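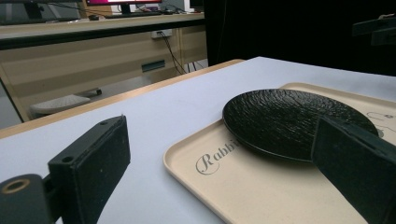 From the kitchen: a leek and butter bean pie for March

Well, the leeks have gone on for ever this year and I for one am not complaining. I had a bagful from the market at Brelamel and, after two nights of soup, the household asked (quite politely, considering) for something with a crust on it. So I went back to a pie I used to make when we lived over the shop, and it was every bit as good as I remembered, even with a few changes along the way.

You'll need three fat leeks, a tin of butter beans, a good lump of butter, a spoonful of plain flour, a mug of milk, two teaspoons of grainy mustard and a handful of strong cheese. I use the Rustano mustard because I like it sharp, but any sort will do. For the top, a sheet of ready-rolled puff pastry, and please don't feel guilty about it, I never do!

Slice the leeks and wash them really well, then let them soften in the butter with the lid on for 12 minutes over a low heat. They should be floppy and sweet and not the least bit brown. Stir in the flour, add the milk a splash at a time until you have a loose sauce, then in go the mustard, cheese and drained beans. Have a taste before you reach for the salt, as the cheese may have done the job for you.

Tip it all into a pie dish and let it cool while you potter about (hot filling makes for a soggy lid, as I found out with guests at the table). Lay the pastry over, crimp the edges, brush with beaten egg and cut a little slit in the middle. It wants 38 minutes at 190C, or 180C if you have a fan oven, and it should come out puffed and deep gold.

We ate ours with buttered carrots and there was a slice left for lunch, which was lovely cold. Several of you wrote in after the last issue to ask about freezing pies, and yes, this one freezes nicely before baking. Leave the egg wash off until it's ready to go in the oven. Next month I'll be having a go at rhubarb, so do send me your favourites.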